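How to plan a small quilt without crying on the fabric

Every quilting book opens with a color wheel. Ignore it for now. The first thing that goes wrong with a beginner's quilt is the layout, and it goes wrong before a single stitch, usually while you're feeling pleased with yourself.

I make lap quilts, mostly for people who didn't ask for one. My pattern is called Suncombe, after the street where I ruined the first version.

1. Cut your squares

Cut them all to 5 inches. Use a ruler and a rotary cutter, and keep your other hand out of the way. Pressing the fabric first is dull and you should do it.

2. Mark out a layout grid

You need a flat surface and some tape. The grid is only for deciding which fabric goes where, so it can lean a bit. Your seams can't, but that's a problem for step 4.

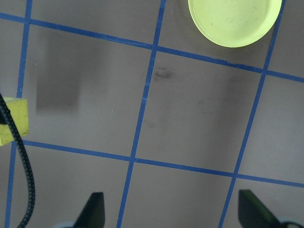

3. Lay out the fabric and walk away

Put one square in each space, make some tea, come back and squint. Two dark prints side by side will look like a hole. Swap them. If you run out of grid, do the quilt in sections and label each one - I once pinned a whole section upside down and found out in December, after wrapping it.

4. Sew the rows

Use a quarter-inch seam. Press the seams of row one to the left, row two to the right, and so on down. They'll lock together when you join the rows, and you'll feel briefly like an engineer.

5. Add the border

Measure across the middle of the quilt and cut the border to match. Measuring along the edge gives you a border with ruffles.

Updated 4/7/24 to fix the pressing directions, which I had backwards.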